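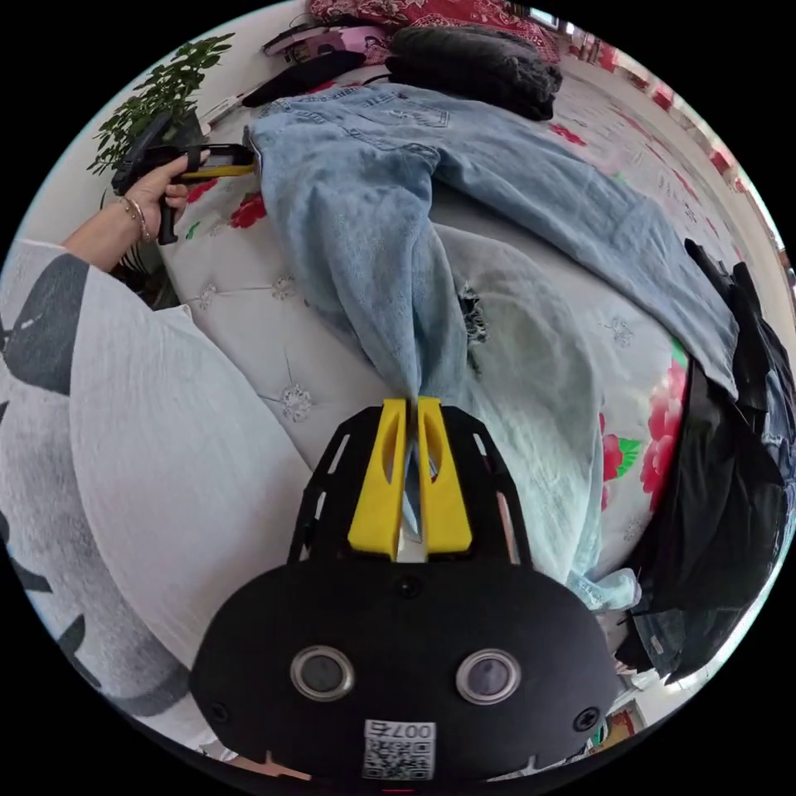
Nazma Kanagaratnam
Work and Automation, Unit 6 handout
Posted 07/08/2022

Folding and sorting: what changes for the staff

Read this before the seminar. The case is Priveo, a garment returns and rental business that handles secondhand and rented clothes. Last week's case, Okia, was a warehouse, where most items came in boxes. Clothes are harder. A box keeps its shape when you pick it up. A pair of jeans does not, and every pair on the pile lies differently from the one before.

1. The work before

Folding at Priveo was done by hand at long tables. A folder took a garment from the pile, shook it out, checked it for damage, folded it, and put it on the right stack. Management counted this as one task. In interviews the staff described it as four or five, and they did not agree on where one ended and the next began.

Pay was by the hour with a target of 470 garments per shift. Denim counted the same as T-shirts, which the staff had complained about for years. Keep this in mind for question 2.

2. The work now

Part of the staff moved to what the company calls demonstration work. A worker holds a gripper in each hand and handles the clothes with those, pinching and pulling the fabric with two stiff fingers per hand. The recordings are used to train the folding machines. Much of it is done at home, on a bed or a table, with whatever clothes are there. Jeans come up a lot because the cloth is heavy and the legs twist.

Several points came up again and again in the interviews:

Speed. Everyone was slower with the grippers than with bare hands. Vasanthi Marikar had folded for eleven years and said her first pair of jeans took longer than a whole stack used to.

Touch. Experienced folders find a seam or a hem by feel. With grippers they have to look for it. Some of them got neck pain from leaning over.

Judgment. At the tables, a ripped knee meant a decision: damage, or the style of the jeans? The folder made that call and set the pair aside if needed. In demonstration work there is no one to hand the pair to, and the instructions say to fold it either way.

Place. Working at home saved the bus fare and the travel time. It also put the job in the bedroom. Lutfa Bhattacharjee said she now had to clear the bed twice a day — once for work and once for sleep.

3. Who moved and who did not

Priveo had 704 people in folding and sorting across its sites. Of these, 75 went into demonstration work in the first year. They were mostly those with the highest folding scores. The supervisors at the tables lost their best people and still had the same target. Nimal Patwary ran one of the tables then. He asked for a lower target in March and was turned down.

The demonstration staff are paid per accepted recording. A recording can be rejected, and in the first months workers were not told why. This was changed after a complaint. They now get a short code with each rejection.

4. Terms to know

Deskilling: a job is broken up so that less skill is needed to do it.
Reskilling: workers are trained for different tasks, often in the same firm.
Tacit knowledge: things a person knows how to do but has trouble putting into words. Finding a seam by feel is a good case.
Task content: what a worker does in a job, as opposed to its title.

5. Questions for the seminar

Bring written notes on two of these.

1. Is demonstration work a case of reskilling? Use the points on touch and judgment.
2. What does a flat target do to the value of experience? Compare with piece pay per recording.
3. Who should own a recording of someone's folding? Thilini Majumder's chapter gives two positions. You may take a third.
4. What would the staff who stayed at the tables want from a new agreement?

Reading: Majumder, chapter 4. The Obeidat case is optional this week and will be needed for Unit 7.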